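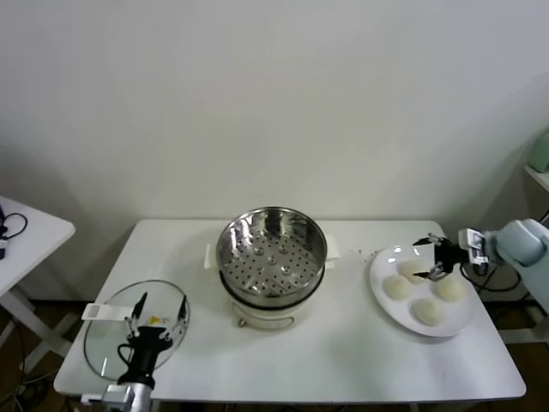 Work on the Flemer character wiki moved from planning to writing this quarter. The site covers the manga and the animated series, and the grant pays for new character pages, checked ability lists and a shared template. We began with the Lastinix clan because its members appear in almost every arc and their pages had the most errors. The page for Đào, the clan's cook and best close-range fighter, is the first to be finished. Her food techniques now have their own section, which opens with the steamed bun technique from the second arc. Her poison resistance, once listed as a technique, has been moved to passive traits.

Pages and edits
The wiki held 1,995 pages at the start of the grant and holds 2,663 now. Most of the new ones are short entries for side characters and named weapons. Quyên Giáp rewrote the power tables for the Lastinix elders and removed claims that came only from the mobile game. Aiguo Tian checked chapter references on 975 pages. Where a reference could not be matched to a chapter, the claim was taken out and left on the talk page.

Disputes
Two pages are locked. One is Skerholm, where editors disagree over whether his speed in the bridge fight is his own or comes from the borrowed mask. Thu Chu has written up both readings and we plan to show both until the next volume is out. The other is the general page on clan seals, which was being changed back and forth several times a day.

Spending
Hosting came in under budget. Translation cost more than planned - the guidebook chapters were longer than the sample we priced. Aqeel Butt has moved the hosting surplus to cover it, so the total is unchanged.

Next period
Kianoush Tabrizi will start on the Skerholm family pages in January. The new template goes live first on weapon entries, then on characters. We still need a decision from you on whether the guidebook's numbered strength ratings can be quoted in full. Until we have it, those fields stay blank.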